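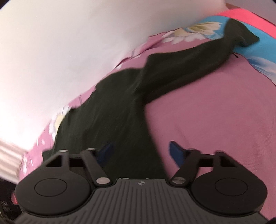 Stunen, September

Section 5. Seasonal Storage with the Storavix Cedar Insert

5.1 Before loading

1. Wipe the inside of the chest with a dry cloth.
2. Slide the insert into the rear channel until it clicks.
3. Leave the lid open for 18 hours.

Note: Do not oil or varnish the insert.
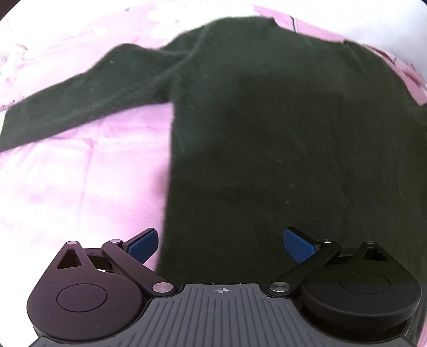
Fig. 5-A. Long-sleeved knit pullover on a bedsheet.

5.2 Loading

4. Load clean, fully dry items only.
5. Place heavy knits on the chest floor and cottons in the upper tray.
6. Keep the vent slots on both side walls clear.

CAUTION: Mothballs damage the lid gasket. Do not use them with the insert.

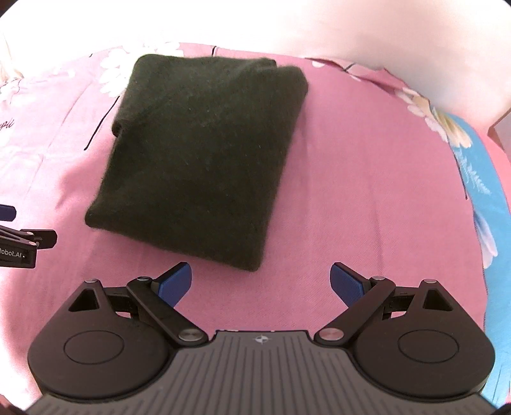 Fig. 5-B. Knitted garment, folded.

5.3 Closing

7. Lower the lid and fasten the 2 front latches.
8. Set the vent dial to position 2.

Chests with the Mirker lock must be latched before the key is turned.
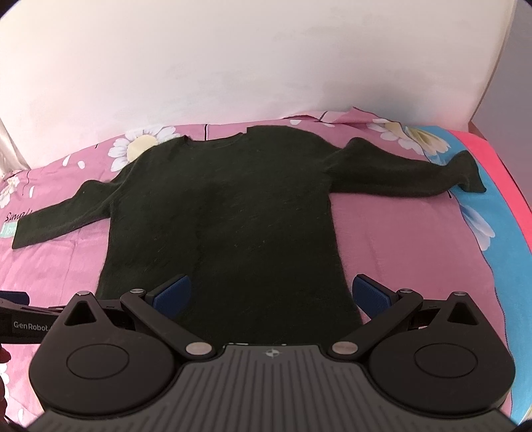 Inspect the chest once a month during storage. Replace the insert if its scent is faint after sanding. Brush knits before they go back in; pale lint specks show up readily on a dark green sweater spread flat, and should be removed along with any loose fibers. Order replacement inserts from Bednarek by the part number on the lid label.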